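4. Fibre release from household towel washing

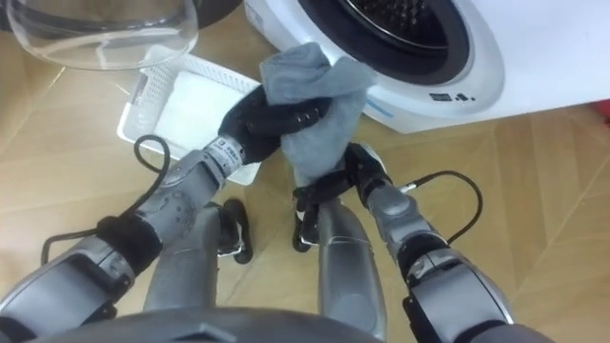
Page last modified: 1 March 2023

Figure 4. Cloth with a plush, towel-like surface, between a laundry basket and a front-loading washing machine.

4.1 Sampling of waste water

Waste water was collected from households in Galgate and Ham during August. Both places have soft mains water, and hardness was therefore not treated as a variable. Each household washed its own towels in its own machine (Figure 4 shows the front-loading type) and was asked to keep to its usual detergent and dose. Fabric softener was not allowed. Cycles were run at 60 °C with the longest spin the machine offered.

The drain hose was led into a lidded steel tank. After the final spin the contents were stirred and five samples were drawn from mid-depth. These were passed through a Metetti filter holder fitted with a glass fibre disc, rinsed with filtered water and dried to constant mass. Blanks were prepared by running an empty cycle before the first load in each household. The mass found on the blanks was subtracted from all later results for that machine.

Loads were weighed dry. Fibre release is given throughout as mass of dry fibre per unit mass of dry textile, which allows small and large loads to be compared directly. It does not correct for the ratio of water to textile, and this ratio is known to differ between machines that sense the load and those that do not.

4.2 Effect of repeated washing

New towels released more fibre in the first cycle than in any later one. The fall was steepest between the first and second cycles, and by the fifth the release had settled to a level that did not differ between successive washes within the error of weighing. Loose ends left in the pile after cutting and finishing are the likely source of the early loss. The same pattern was found in both places.

Towels already in use behaved less evenly. Some gave values close to the settled level for new towels; others rose slowly over the study. Worn edges and pulled loops were common in the second group, but wear was judged by eye and no scale was applied, so the link is offered with caution.

4.3 Effect of load size

Part loads released more fibre per unit mass than full loads. In a part-filled drum the textile falls further at each turn and has more water to move in, and both would be expected to increase rubbing and the carrying away of loose fibre. The Flillevard model described in Section 5 treats these as separate terms. The household data cannot separate them, as drum speed and water level were set by the machine and could not be held fixed.

Fibre caught in the pump filter was not included in the totals. Filters were cleaned before the study and opened again at the end, and the material recovered was too mixed with hair and grit to be weighed as textile fibre. The values reported are therefore for fibre reaching the drain only.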